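Workshop notebook, Ladport
10 September 2019
Play food, baskets and boards: what we keep

Continuing from the May list. The question is still whether the play food set is fit to go out on loan as it is, or whether we are about to buy a second set because the catalog has nice colors in it. I have said before that I don't trust catalogs. I went through the shelf again this morning with Rhonda and wrote down what I could stand behind.

The Brotutel set first. Our order sheet says "market vegetables, lifelike." Lifelike to whom? The potato is the worst of it. It has a shine that no potato I ever peeled has had, and under the lamps it gets worse. Darlene says children don't mind. Maybe they don't, but she said the same about the bread rolls, and those came back from the first loan with the complaint that they were taken for stones. I'd like to see one session where a child is asked for the potato with no picture card to help. Until then I am writing "potato, doubtful."

The peppers are better. The shape is right, blocky where it ought to be blocky, and the yellow one has a stem you can pick out from across the room. I have less faith in the color sorting exercise built on them. The lesson sheet wants "same vegetable, different color" and then two lines later wants them put in separate baskets by color. Somebody has to choose. Clifford wrote the sheet and is going to say both are possible. I suppose they are, with two adults and a quiet afternoon.

Cucumber: too long for every box we own. Clifford wants it to lie flat in the loan box, lid closed. It goes in the oval basket on the diagonal and no other way that I would call lying down. That was one reason for trying the basket in place of the box, and I admit I went into it expecting to be annoyed. 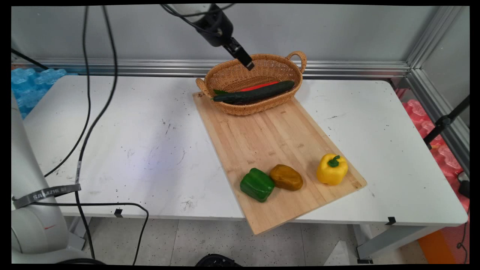

Essam Abou Zeid
Workshop lead, materials and loans

The basket holds up better than I thought. The weave is tight, so small things shouldn't work their way through it, and there is a handle at each end, so two children can carry it together if they can agree on a direction. My objection is the rim. Anything woven gives up at the rim first, in my experience, and the supplier's claim that this one "lasts for years in busy classrooms" comes with no word on which classrooms or how busy. I ran a thumb around it and found nothing loose. That tells me about today.

The other objection is washing. Plastic tubs go under the tap. Woven stuff doesn't like the tap, and the dust brush is only good if someone uses it. If we send baskets out we need a line on the return form about it, in large letters, and I have no great hope that anybody will read the line.

The board. Dijkstra sent the bamboo one after we turned down the painted one. It is a plain striped board and I have no quarrel with the look of it. Set at an angle with the basket on the far end, it leaves room at the front for the green pepper, the potato and the yellow pepper, and I'd call that the practical limit. Armelle has a drawing with more on it than that. The drawing was made without a board to hand and it shows.

The corner is what bothers me. Put down at a slant, the near corner comes out past the front of the table, and that is exactly the height of a short person's forehead on the low tables. Squared up to the edge it would be safer, but then the child standing at the front has to reach over the vegetables to get to the basket. I tried it squared up for a while and kept turning it back without meaning to. So either the slant is the natural way to use it or I have bad habits. Rhonda tried it and turned it as well, for what that is worth as evidence. Two people is not a test.

Ideas for the corner, none of them good yet:
– round it off (Dijkstra charges for this, and I'd want to see their idea of round)
– a stop underneath so it can't travel forward
– tape on the table showing where the board goes. Cheap. Will be picked off by Friday.
– a shorter board

Money, so it's written down in one place. We have 900 for the whole of the play food line this season, and that has to cover replacements. Baskets are 30 each from Drondcombe if we take 6. They would very much like us to take more and they have sent a leaflet about it. I asked whether the price holds if we take 5 and got a long friendly answer that did not contain a number. I'll ask again, in a shorter email.

My view is that we order the baskets, leave the boards alone until the corner is settled, and do not buy a second food set at all. Rhonda disagrees on the last part. Her argument is that pieces go missing and a mixed set looks shabby. My answer is that the missing piece is always the one the replacement set doesn't include, and you end up with a drawer of spare peppers. We have that drawer. She is welcome to look in it.

One thing I will give the setup. With the food split between the basket and the board, the game explains itself better than it did with everything in one heap. You see what has been put away and what hasn't. Whether a child sees it that way I can't say, and I'd ask Darlene not to put it on the loan sheet as a finding before we have watched a few of them do it.

To do:
Short email to Drondcombe about the price (me)
Ask Dijkstra what rounding a corner costs, and get a sample piece (Clifford)
Rewrite the sorting sheet so it asks for one thing at a time (Clifford, and no adding a third thing)
Redo the board drawing with the real board on the table (Armelle)
Try the potato on somebody who hasn't been told it is a potato (Darlene)
Find out who took the good dust brush

Note added after lunch. Darlene tried the potato on the man who delivers the paper. He said "pear." She thinks this shouldn't count, as he was in a hurry. I have counted it.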